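I told Pei-shan Tang I would write more often once the Erthorpe project got going, and then I went and spent most of December with a tape roll in my hand. So, a catch-up!

We're gathering examples for Plavano, our little learning system, and the job we picked is moving things between a rack and a box. One of us guides the arms through it by hand, the computer saves the whole run, and then we set up and go again.
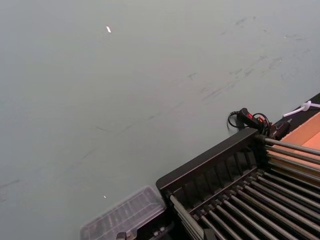 My goal was 40 good runs a day, which I made exactly once (I also skipped lunch). Kuo-hua Kan is stricter than I am and throws out any run where the driver dithers over the grasp. 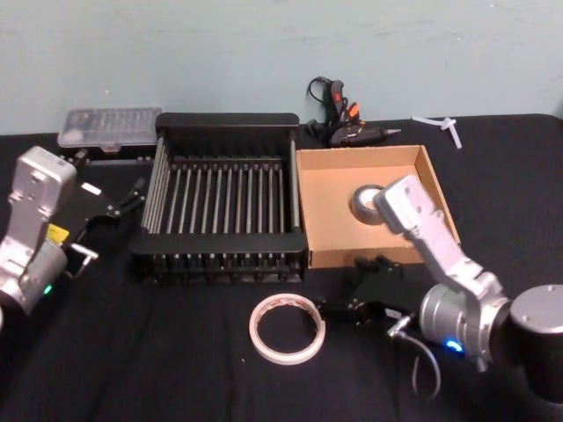 Do the clumsy runs have any value? We keep the ones where a bad grab gets fixed partway through, so the system can learn how to recover, and we toss the rest.

As of last night the folder holds 3,694 runs, counting the old ones from Yang, and I've been sorting through them with my coffee.
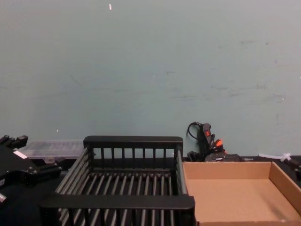
Starting positions are what I fuss over most these days. I had gotten lazy and begun far too many runs from the same pose. With the cardboard tray right up against the rack and both of them empty, I can try out new starts without bumping anything, and I've written down five I like. Omer gets the next batch after that.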